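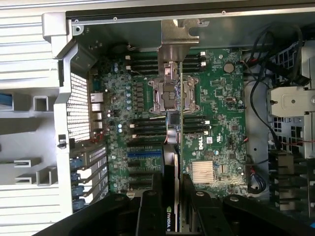
Cinach Hardware Services, Workstation Bench Team

Frequently asked questions: board and memory work on Dell tower workstations

Last revised 9/18/24. Maintained by Saskia Rutherford. Corrections to Ewan Harawira at the bench desk.

This page covers opened machines with the chassis on its side and the board in place. For drive swaps, battery replacement and operating system images, see the Nivari help pages.

Who can open a workstation?

Anyone on the bench roster. Users in the Te Moana and Drurnodska offices should not open their own machines. If a tower has been opened outside the bench, say so on the ticket. We do not refuse the job, but we inspect the socket before fitting anything.

What has to be disconnected first?

The power cord, all display cables, network and anything in the USB ports. Hold the power button in for 6 seconds after the cord is out. Lay the chassis on its side with the board facing up. Wear a wrist strap clipped to bare metal on the chassis, not to a painted panel.

Do I have to take the graphics card out to reach the memory slots?

Usually no. On the board at the top of this page, the memory banks are grouped on both sides of the processor socket and the NVIDIA card sits lower down, so the slots can be reached with the card seated. Take the card out if the whole board is being removed, or if the card's power lead crosses a bank you need to work on.

How do I remove the card?

Disconnect its power lead if it has one. Release the bracket at the rear of the chassis. Press the retention tab at the end of the slot and lift the card straight up by its edges. Do not rock it lengthwise. Place it in an antistatic bag with the slot contacts covered and write the ticket number on the bag.

The processor is out. Can I leave the socket open?

For short periods, while you are working at that machine. An LGA socket has its contacts on the board side, and once the lever and retention frame are up there is nothing over them. Fit a socket cover before you leave the bench, even for a few minutes. Covers are in drawer 3.

No tools pass over an open socket. Thermal compound is opened at the far end of the bench.

What do I do about a bent contact?

Stop and record it. Photograph the socket under the magnifier, attach the photo to the ticket, and pass the job to Bevan Rewi. Do not attempt to straighten it with a blade or a needle. Boards with contact damage are tagged and held until the owner's department has decided on replacement.

How do I clean the socket?

You don't. Dust on the contacts is removed with short bursts of dry air from a hand blower. No wipes, no swabs, no solvent. If compound has reached the contacts, treat it as damage and follow the answer above.

The cooler and the underside of its plate may be cleaned with isopropyl alcohol and a lint-free wipe, away from the chassis.

Which slots do I fill first?

Follow the diagram for the exact model. The order is not the same across Dell workstation boards, and it should not be guessed from the layout of the banks. With four banks flanking one socket, it is easy to load one side and leave the other short. The machine may still start, but with reduced memory bandwidth or a configuration warning.

Open the white latches on the slots you intend to fill and leave the others closed. Line up the notch, then press both ends of the module down evenly until the latches close. If a latch stays out, the module is not seated. Pull it and start again.

Can I mix modules?

Do not mix registered and unregistered modules. Mixed sizes are allowed only where the model's documentation lists the combination. Mixed speeds will generally run at the slowest one fitted. The bench does not sign off a machine with mixed speeds unless the requester has agreed to it on the ticket.

I found old modules with no readable label. Can they be reused?

No. Put them in the test bin. Pushpa Rawat runs the test rig, and anything that passes is relabeled and returned to stock. The label printer rejects entries over 50 characters, so use the short part code.

The total shown at startup is 1024 MB lower than what I fitted. Is a module bad?

Not necessarily. Check the graphics and reserved memory settings first. A failed or badly seated module normally shows up as the loss of that module's full capacity. Reseat, check the slot order, then run the built-in memory test before you swap parts.

Does the chipset heatsink need new compound?

Not as part of routine work. Leave it mounted. Blow dust out of the fins along their length and check that the heatsink does not move under light finger pressure. If it does, note it on the ticket.

There is a thin wire near the socket and I don't know where it goes. Can I tuck it away?

Trace it to both ends first. Small leads on these boards are often fan or sensor connections. Do not fold one under a module, the cooler plate or the card. If you cannot find the far end, leave the lead as it lies and ask.

What is checked before the side panel goes back on?

Socket occupied and lever locked. Cooler screws tightened in the numbered order. Latches closed on every filled slot. Graphics card fully down in its slot, bracket fastened, power lead connected where required. No loose screws in the chassis.

A second person initials the sheet. Start the machine once with the panel off and once with it on. Some models log a cover event on the first start, and this can be cleared in setup.

Where do I send a machine that fails the final check?

Shelf 6, with the yellow tag filled in on both sides. Tane Ellery reviews that shelf and assigns the retests. Parts are not to be borrowed from tagged machines.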